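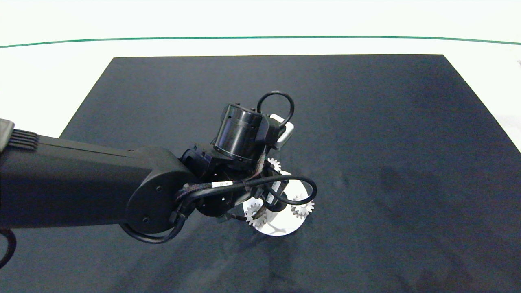 Gear placement on the plate with the Prallside arm.

Prallside Bench Arm with Gear Plate Set
Cable loop contact fault: affected configurations and retention kit

Last updated: August 27, 2026

The Prallside is a bench-mounted arm with external wrist cabling, a two-finger gripper and a wrist sensor module. It is supplied by Drunik for light assembly work at table height. The Gear Plate Set is an optional workpiece for the arm: one round plate with a central opening, three upright pins, and three spur gears that are picked from the mat and lowered onto the pins.

A fault has been confirmed when the two are used together. During low approach moves over the plate, a free cable loop at the wrist can drop below the gripper housing and make contact with a seated gear or with a pin. The contact force is small and in most cases stays under the threshold of the arm's collision monitor, so the program continues. The next wrist rotation then pulls the cable against the part. Reported results range from a gear lifted off its pin to a partly withdrawn connector at joint five and a loss of position feedback on that joint.

Loss of feedback at joint five is a safety matter. The controller removes drive power when feedback is lost, and the wrist has no holding brake. The wrist and gripper can fall under their own weight through the remaining travel of the joint. Hands must be kept out of the area under the wrist whenever the arm is powered, including during a paused program.

Affected configurations

The fault applies to Prallside arms that meet all of the following conditions:

- external wrist cabling as delivered, without the retention kit
- gripper fitted with Banar wedge fingers, standard length
- plate placed flat on the work mat, without a riser
- approach height over the plate set below 100 mm

Arms with the short Banar fingers are not affected in the same way. The shorter fingers bring the housing closer to the plate, and the collision monitor trips on the housing before the cable can catch. Those arms will stop more often, but they do not pull the cable.

Two-arm benches need separate attention. The left and right arms are cabled as mirror images, but the loop was dressed on the same side of the wrist on both arms in earlier deliveries. On the left arm the loop therefore hangs toward the plate in the normal working posture. Most of the reports received by Drunik concern the left arm.

How the fault was found

The first report came from Kárason, where the bench was running repeated gear placement with the lid of the guard open for setup. Preben Lauritsen recorded joint five current during the runs and noted a short rise at the end of the approach, followed by a larger one at the start of the retract. The gripper was open at both points, so neither rise could be explained by the part.

Inspection showed polished marks on the outer sleeve of the cable at the lowest part of the loop. The tooth spacing of the gear matched the marks. On one arm the connector latch had been dragged out of its seat far enough to lose contact intermittently, and the fault log contained a series of feedback warnings that had cleared by themselves. The warnings had been treated as electrical noise.

Drunik repeated the test with the cable dressed in three different ways. Contact occurred wherever the free length between the wrist tie and the connector was greater than 320 mm. With a free length at or under that value, and with the loop held on the upper side of the wrist, no contact was recorded in the test runs.
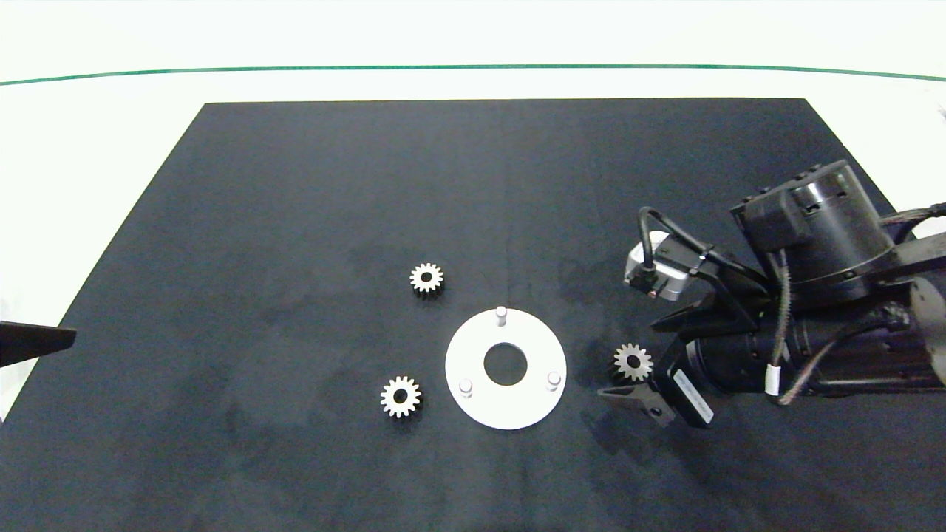
The order of placement also had an effect. When the gear farthest from the arm base was placed first, the wrist passed over that gear again on each later approach, and the loop had two more chances to catch it. When the nearest gear was placed first, the loop crossed only empty pins, although a pin by itself can still hold the cable if the loop comes down over it. Changing the order lowers the number of contacts and does not remove the fault. It should be used only as a temporary measure until the kit is installed.

Gear starting positions matter less than expected. Gears lying close to the rim of the plate require a steeper wrist angle at pickup, which moves the loop away from the pins. Gears set farther out allow a flatter approach, and the loop trails behind the gripper over open mat. In both cases the contact takes place during placement, when the wrist is over the plate and turning to align the gear bore with the pin.

The mat has no part in the fault. Its surface has enough friction to keep the plate from sliding under light cable contact, however, which means an operator watching the plate may see no movement at all. Do not use movement of the plate as a check.

Interim operating limits

Until the retention kit has been fitted, apply these limits to all affected arms:

- Set the approach height over the plate to 100 mm or more. Descend vertically from that height with the wrist rotation locked.
- Limit joint five speed to 40 percent of the rated value in both directions.
- Complete all wrist alignment above the approach height. Fine alignment at the pin must be made with the base joints.
- Do not clear joint five feedback warnings and resume. Power down, inspect the connector, and log the event.
- Do not run with the guard open.

The limits increase cycle time. Programs that depend on searching for the pin with a small wrist oscillation will not run under these limits and should be taken out of use.

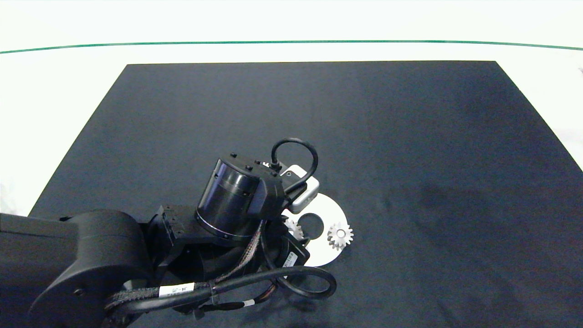 Retention kit

The kit is supplied free of charge for all affected arms. Each kit covers one arm and contains:

- 2 saddle clips for the wrist bracket
- one strain relief for the joint five connector
- one length of braided sleeving
- cable ties and a replacement label
- one printed gauge for checking free length

The clips are fastened with the existing bracket screws. No drilling is needed and the tool calibration does not change. The sensor module stays in place during the work. Its cable must keep its own loop above the wrist and must not be tied into the main bundle, as it needs slack for the full range of wrist tilt.

Installation

1. Move the arm to the service posture and support the wrist from below with the foam block supplied with the arm.
2. Switch off drive power and control power. Lock the main switch.
3. Check that the wrist is resting on the block before touching any connector.
4. Cut the existing tie nearest the wrist. Leave the tie at the elbow in place.
5. Inspect the sleeve of the main cable along its whole exposed length. If the inner conductors can be seen or the sleeve is cut through, stop and order a replacement cable.
6. Seat the joint five connector fully and fit the strain relief over it. The latch must be flush with the housing.
7. Fit both saddle clips to the wrist bracket, with the openings facing up.
8. Lay the bundle in the clips and adjust it until the gauge shows a free length of 320 mm. Close the clips.
9. Trim the tail of every cable tie flush. A loose tail can catch on a gear in the same way as the cable.
10. Move the wrist by hand through its full travel. The bundle must not tighten at either end or fall below the underside of the gripper housing.
11. Restore power and run the joint five reference routine.

Verification

Place the plate on the mat with all three gears seated. Run the clearance routine from the service menu. The routine moves the open gripper over each pin in turn at reduced speed and stops at the lowest programmed height. At each stop, measure from the lowest point of any cable to the top of the gear. The clearance must be at least 40 mm. If it is less at any pin, reopen the clips and dress the bundle again.

After a successful check the interim limits may be removed, with one exception: wrist oscillation over seated gears remains blocked in software until the October controller release. The release will also lower the collision threshold for joint five and will latch the feedback warning, so that it can no longer clear without an operator reset.

Arms that have already shown a fault

An arm that has logged one or more joint five feedback warnings must have its cable replaced, even when no damage to the sleeve is visible. Repeated pulling can break single conductors inside an intact jacket. Return the old cable with the arm serial number and an export of the fault log. Drunik will send the replacement cable together with the kit.

Gears from an affected bench can be kept in use if the teeth are clean. Check the pins for looseness by hand. A plate with a loose pin should be replaced, as a leaning pin shifts the placement target and leads operators to turn the search oscillation back on.

Ordering and contact

Kits are ordered through the regional supplier or directly from Drunik service. State the number of arms, whether each arm is mounted left or right, and the finger length fitted. Left and right kits use different clips and cannot be exchanged.

Technical questions on the fault, and any report of contact on an arm outside the affected configurations, go to Hanneke Van Leeuwen in product safety. Reports should include the approach height, the placement order and a current trace for joint five where one is available.

We use cookies to keep this site working and to measure visits. You can accept all cookies or change your settings at any time.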